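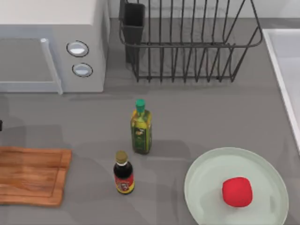 Kitchen counter with the microwave, two knobs (render)

Jastenon - shared kitchen recipe set

README, last touched in June

What it is
696 recipes typed up from the Hegarty house recipe box and the Judard newsletters. Plain text, one recipe per file. Mostly weeknight stuff, soups, traybakes, a lot of puddings.

What's in each file
title
serves
time (minutes, start to finish)
ingredients, one per line
method
source - hegarty or judard

Units
Grams and millilitres. Old cards in ounces were converted and rounded to the nearest 10 g. Spoons left as spoons. Oven temps are Celsius, fan where the card said so, otherwise blank. Dont guess.

Known problems
- 260 recipes have no serving number. Left empty.
- 2 files are the same lemon pudding with different names. Need to pick one.
- Microwave times are as written on the card, no wattage given. Check as you go.
- "Cup" in the Judard ones means a teacup, size unknown. Not converted.
- Some methods stop at "bake until done". Sorry.

Allergens
Not tagged. Do not use this for allergy planning, read the ingredients yourself.

Adding recipes
Copy blank.txt, fill it in, lower case file name, no spaces. Run the Wodon checker before sending - it catches missing fields and wierd characters, not bad spelling.

Contact
Folke Forsberg, for corrections and anything about the handwriting on the cards.

To do
Index by main ingredient. Sort out the jam section.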